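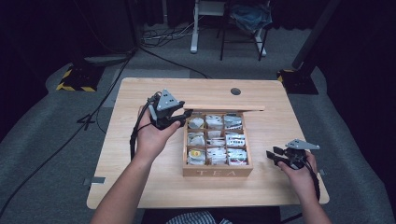
Tea service moves to the reading room

Starting in August, the afternoon tea at Gravier House will be held in the reading room on the ground floor. The upstairs lounge is closed while Lanz replaces the windows, and the work is expected to take 6 weeks.

Tea is served from 3 p.m. and the room closes at 5. The price stays the same. Members pay at the front desk, and guests can be signed in there too. The reading room seats 20, so groups of more than four should let Nadja Hofstetter know the day before.

We have changed suppliers. Podden now delivers our black, green and herbal teas, and the first order of 800 bags should last through the fall. The smoked tea is no longer available. Several people asked for more choices without caffeine, and peppermint, rooibos and chamomile are on the new list.

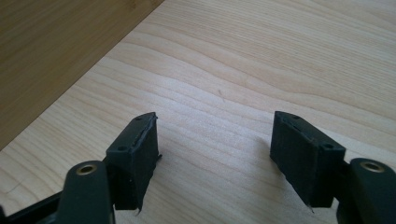

Please use a coaster or a saucer on the tables. Hot cups left marks on two of the lounge tables last winter, and refinishing them cost more than we had set aside. Fabian Kuster has put a stack of cork coasters by the door.

The book exchange shelf stays where it is, but the newspapers have moved to the hallway. Saeed Khosravi's talk on growing herbs indoors will also be in the reading room, at 6 p.m., after tea has been cleared. Eight places are left. Sign up at the desk.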